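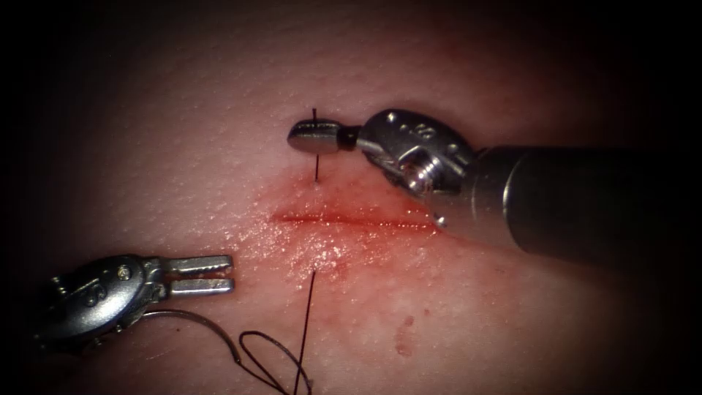

A practice pad with a straight incision and black suture, closed jaws holding the thread.

About Skarndale

Skarndale makes tissue pads for people who are learning to suture. We sell to teaching hospitals, nursing schools, veterinary colleges and skills labs, and we make everything in one building in Brunirton. Pads are the whole business. We do not make needles, thread or instruments, though we keep a small stock of each for customers who want to order a full kit.

How we started

The company was registered on 14 July 2006, in a rented unit behind a tile warehouse. Before that we had been casting pads in the evenings for a single nursing school whose supplier had closed. The school wanted a pad that would hold a stitch near the edge of a cut without tearing, and the foam blocks they had been using would not do it. The first batch was 79 pads. A good number of them came back with comments written on the wrapping, and we still have the wrapping.

We moved into the present building in December of the following year. It has a casting room, a curing room, a packing area and an office that is too small. There are 15 of us now. Most of the casting staff came from food production or ceramics, where people are used to weighing things carefully and cleaning up afterward.

What we make

The Otodus is our standard pad and accounts for most of what we ship. It is a layered silicone pad with a pale, lightly textured skin. Customers can order it plain or with straight cuts already made. Plain pads are the better choice for classes that teach incision as well as closure. The pre-cut version saves time in a short session.

The Hollenstein is thicker and has a softer middle layer. It was developed for courses that teach deep stitches, and it costs more because it takes two days longer to cure. We also make a thin version of the Otodus for skin closure practice. It wears out sooner and we say so on the label.

Any of the pads can be used with our colored practice fluid, sold in small bottles. It wipes off with soap and water if it is cleaned the same day. Left overnight it will stain the surface pink, and the stain does not come out. This does no harm to the pad, but some instructors prefer a clean one for assessments.

How the pads are made

Each layer is mixed by weight, poured into a flat tray and left to settle. The skin layer goes in first, against a textured plate, which gives the finished surface its fine grain. The mesh is laid by hand between the upper and middle layers. It has to be flat. A fold in the mesh cannot be seen from above but the needle will find it.

After curing, the sheets are trimmed, washed and checked under a lamp. One pad from each sheet is stitched and pulled before the rest are packed. If the thread cuts through, the sheet is scrapped – we do not sell seconds. Scrap goes back to the silicone supplier, who grinds it for filler.

We cast nearly 700 pads in a normal week and fewer in August, when the curing room is hard to keep at temperature.

Our customers

At the last year-end we had 574 active accounts. Some order a pallet before each term. Others are single instructors who buy four or five pads and want them by the end of the week. Both get the same price list, with the quantity breaks printed on it.

Much of what we change comes from the people who use the pads. The rounded corners were a customer request, and so was the switch from shrink film to paper sleeves. Requests for a darker range of skin tones led to three new shades, and these are now stocked at all times. We have been asked for a pad with printed guide lines and have not yet found an ink that stays put.

Visiting and ordering

Schools are welcome to visit the casting room by arrangement. Please wear closed shoes. Visits take an hour and there is parking in front of the building.

Sample pads are sent free to teaching departments, one per department – please write on letterhead and tell us which pad you would like to try. Orders can be placed by mail, fax or phone. Stock items leave the building within two working days. Pre-cut pads take a week, longer at the start of the fall term.

Pads should be stored flat, out of direct sun, and dusted with a little cornstarch if they become tacky.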